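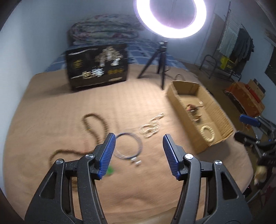
Delphine Askwith
Contributor, Machines at Work

I've spent a good chunk of this year picking up beads. Necklaces, bracelets, long prayer strands that seem to grow while you're looking the other way, all of them going into a cardboard box with a pair of hand-held grippers, so that an arm somewhere else can learn to do the same. It's fiddly work and I like it more than I expected to! But I've got a grumble, and it's been getting louder since the business at Nenovitz.

If you missed it (and you probably did, it wasn't exactly front page stuff), Nenovitz runs a depot where returned jewellery gets tipped out, sorted and boxed up again. They had a Rolanen arm on one of the benches. One Tuesday it closed on a strand of beads that was hooked round the corner of a tray, and it pulled. The tray didn't come, the strand didn't come, so it pulled harder, and then the thread went and the beads were all over the floor. The arm carried on to the box, opened its jaws over it, let go of the few beads it still had hold of and logged the pick as a success.

A woman on her way back from her break put her foot on a bead and went over. Broken wrist. The arm did four more picks before anyone got to the stop button, which was on the far side of the bench from where people walk.

Now, the report blames the thread. Old, perished, due to go at any moment. Well, maybe. I've handled enough second-hand necklaces to know that some of them are held together by optimism. But a person who feels a necklace catch will stop pulling. You don't think about it, you just go slack, have a look, unhook it and try again. My gran could do it with the telly on. The arm had never learned to go slack, and I think I know why, and that's the bit that makes me cross.

We threw the slack away. I say we because I work for an outfit called Flellstead that supplied some of the recordings, and I was one of the people doing them. The set for that job had 697 goes in it when we handed it over. Before it was used, 31 were taken out for being "untidy". I've seen the list and I did a fair few of those myself. They were the ones where a strand snagged on a jaw or on the edge of the box, and I stopped, backed off, swore a bit and had another try. They looked bad and took ages. They were also the only recordings in the whole lot that showed a machine what to do when something catches. 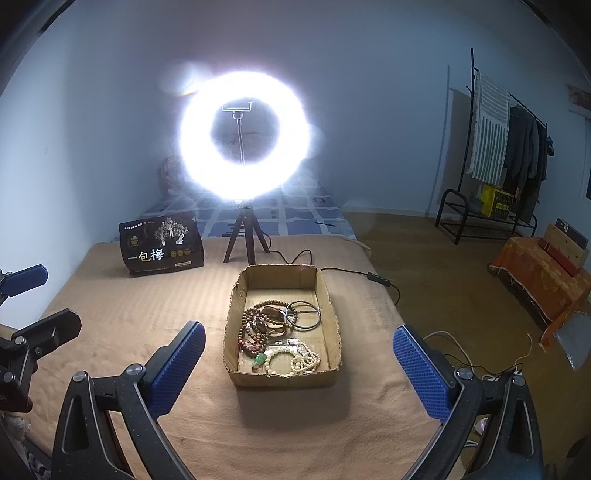
I can see how it happened, mind you. When you're packing beads you want a clean run. Brown ones and cream ones end up in a heap together, something is always looped through something else, and the nice goes are the ones where you reach in, close the pads, lift, and the thing you wanted comes up without bringing its friends. You feel clever. Then you get one where half the pile comes with it and you're holding it over the box like a forkful of spaghetti. Of course people want to bin that one. I wanted to bin that one! It makes you look as though you can't do your job.

But the untidy go is the job. Anyone can pick up a bangle. What a sorting arm meets all day long is tangles, and if everything it's ever been shown is somebody getting it right first time, then it has only one idea in its head, and the idea is "lift". I don't think it's fair to call that a fault in the thread.

The second thing that bothers me is the word success. Before the accident the bench had been passed at 100 per cent over its trial week, and everybody was thrilled. What did it count as a success? Jaws closed, jaws moved, jaws opened above the box. It never checked whether the necklace that went in was the necklace that came up, or whether it was still a necklace. You could have snapped every string in the building and still had your lovely number.

I rang round a bit after that. A man at Ghoneim, who do the maintenance on these benches, let me look through their call-out sheets, and there were 213 entries marked "operator cleared, no fault found". Quite a lot of them had a little note about things on the floor. Loose beads, a broken clasp, an earring under the belt. Somebody swept up and pressed go, over and over, and none of it was ever written down as a safety matter. I don't blame the people with the brooms. They'd got a target to hit and a form with no box for "it was a bit rough with that one".

So what would I do? Leave the messy goes in, for a start, and pay for them at the same rate as the pretty ones, so people like me aren't tempted to hide them. Give the arm a limit on how hard it may pull before it has to let go and ask for help, and set that limit with the flimsiest thing in the pile in mind. Put the stop button where the feet are. And count something as packed when it's in the box in one piece.

I've had the reply already that this would slow everything down. It would, yes. A bench that stops to have a think about a knot won't shift as many parcels by teatime, and somebody will have to explain that to whoever bought it. I'd sooner sit through that meeting than the one they had at Nenovitz.

We're starting a new set in September. I've asked for the snags to stay in this time, and I've had a "we'll see" back, so I'm going to keep doing them properly and keep asking.

Opinion > Machines at Work > Safety
31 comments | 213 shares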